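Ticket 1900 – Onix gripper vs. the old Dornerbridge one, shallow bowl slips
Opened August 20, 2026. Site: Paterson bench. Status: open, sulking
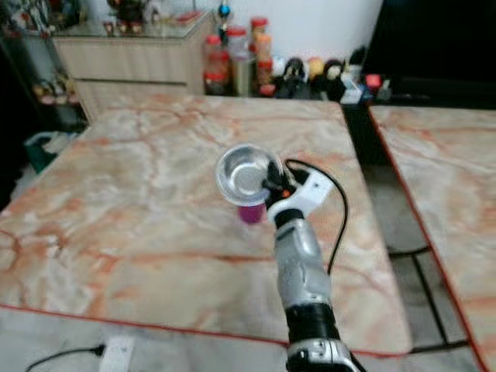 Fig. 1. White gripper with the steel bowl, purple cup underneath.

Problem: Onix fingers pick up the steel bowl, then let it creep. Same bowl, same script on the Dornerbridge gripper gives no trouble, apart from the noise.

Log
Run 1, default grip force. 5 drops out of 15 tries. The bowl is fine. The bowl is always fine.
Run 2, force up one step. Fewer drops, more tilt. Rolled rim seems to sit on the finger corners and pivot there.
Run 3, cable rerouted. The loop off the back of the gripper looked like a good suspect, but the numbers came out the same. Put it back.
Run 4, approach speed down to 49 percent. Best so far – one drop, and a cycle time you could knit to.

Already tried: power cycle, rehoming, firmware reflash, second power cycle out of spite.

Reply from Onix support: "Please confirm the gripper is installed." Confirmed.

Next: softer finger pads, then the same four runs on the Erik controller so we can stop blaming the one we have. Purple cup stays in the script as the place target. Pads are quoted for November, so a strip of bike inner tube goes on first.

Do not close this ticket automatically again.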